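Ticket 1332: Gripper slips on paper-wrapped rolls, long fingers vs. short fingers
Project: Mundanis
Opened by: Moataz Ezzat
Component: end effector, wrist camera
Priority: normal
Status: open, waiting on parts

Summary

With the long Rornurach fingers fitted, the gripper loses toilet paper rolls when the wrapper is loose. The same rolls hold fine with the short Emska fingers, but those can't get between two rolls standing close together. We need to pick one set for the March runs or find a pad that makes the long ones usable.

Setup

Same controller and same firmware for both finger sets. Close speed was left at the default. Current limit started at 450 mA and was changed only where the log says so. Wrist camera exposure is fixed. I recalibrated the open and closed positions after every finger swap.

Log

9:10 Long fingers on. Sent the gripper to its pre-grasp pose over the two wrapped rolls on the cutting board. The approach looks right in the wrist view. Both tips are visible, which I couldn't get with the old camera bracket. 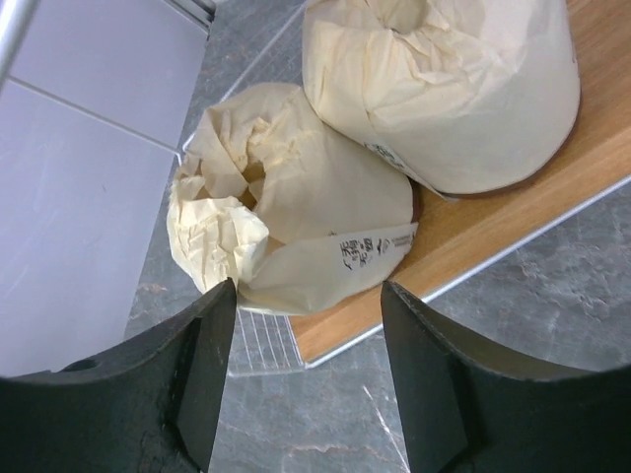 Wrist camera, approach to the nearer roll. The wrapper is bunched on top and sticks out to the left.

9:25 First closes. The fingers pinch paper before they reach the roll. The controller sees the current rise, decides it has a grasp and stops closing. On lift, the wrapper pulls up and the roll stays where it is.

9:40 Raised the current limit to 839 mA. Better on the large roll. On the smaller one the left tip still catches the bunched paper first and the roll turns as the jaws close.

10:05 Moved the grasp point down so the tips meet the side of the roll below the gathered part. This helped more than the current did. The downside is clearance. With the rolls touching, one finger has to go in between them and it pushes the other roll away.

10:50 Short fingers on. Back to 450 mA. Held every roll we gave them as long as there was room on both sides. With two rolls touching they hit the tops and the arm faulted on contact. Cleared the fault and repeated it with the same result.

11:30 Checked whether the tip offset was wrong for the short set. It was 125 in the config, in tenths of a millimeter, and that matches the drawing. Not the cause.

13:15 Looked at cable routing, as the wrist camera on the right arm dropped out once during the fault test. Reseated the connector at the wrist and at the board. Moved the arm through its full range by hand and the feed stayed up. I'll open a separate ticket if it comes back.

13:40 Compared against the two-arm enclosure. Tighter printed packaging should take the loose paper out of the question, so the rolls in blue packaging are the control case. They are on the floor between the arms, with the plastic-wrapped ones on the bottom shelf for later.
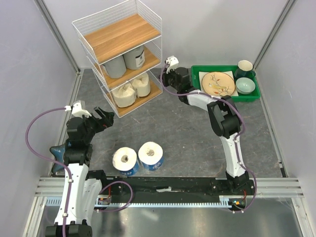 Findings so far

1. The slip is mostly a grasp height problem. Current limit is second.
2. The stop-on-current rule is too quick for anything in loose paper. It needs a minimum travel before it can report a grasp.
3. Short fingers are fine for single rolls and no good for touching pairs.
4. I can't say yet how either set does on the plastic wrap.

Still to do

Order soft pads for the long fingers from Saengthong. Ask for the thin version, the thick one will use up the clearance we have.

Add a minimum travel setting to the grasp check and default it to off so the other station isn't affected.

Run the plastic-wrapped rolls with both sets, at the lower grasp point.

Write the tip offset units into the config comments. I lost time on that.

Workaround until the pads arrive

Use the long fingers with the lower grasp point and the 839 limit. Leave a finger's width between rolls when placing them. Please note the finger set in the run name.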